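Student Projects > Robotics and Automation > Product Reviews

Thursday, September 8, 2022
By Edileuza Rocha and Vinh Kim

Evaluation of the Ultance Two-Arm Tabletop Kit

1. Purpose

This report reviews the Ultance kit, sold by Workach, as a possible purchase for the second-year automation course. The supplier lent the department one kit in July. The authors assembled it, wrote a set of sorting tasks and recorded the results over seven lab sessions.

2. Assembly

The arms arrived calibrated. Mounting them to the front rail and routing the cables took most of the first session. The printed manual is clear on wiring but omits the torque values for the base plate, which were obtained from Workach by e-mail.

3. Handling of Soft Items

The main test used gloves and mesh zipper pouches, chosen as soft items that change shape when gripped. Each trial required one arm to grasp a glove while the other stayed close to the pouch.

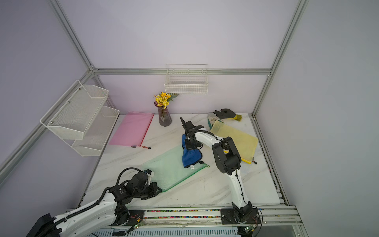
Can the kit be used by students with no programming experience?
Basic motions can be taught by guiding the arms by hand, but any task that requires the two arms to work together must be written in the supplied software.

Of 200 trials, 74 percent ended with the item placed correctly. Most failures occurred at the moment of release, when fabric stayed caught between the fingers. Fitting the softer Plakeck finger pads reduced this problem, although they are sold separately.

4. Recommendation

The authors recommend purchase of one kit, with the Plakeck pads included in the order. The Fontes extended warranty was reviewed and is not recommended, as it excludes the grippers. Trial records are attached as Appendix A.

This site uses cookies to improve your visit. By continuing, you accept our cookie policy.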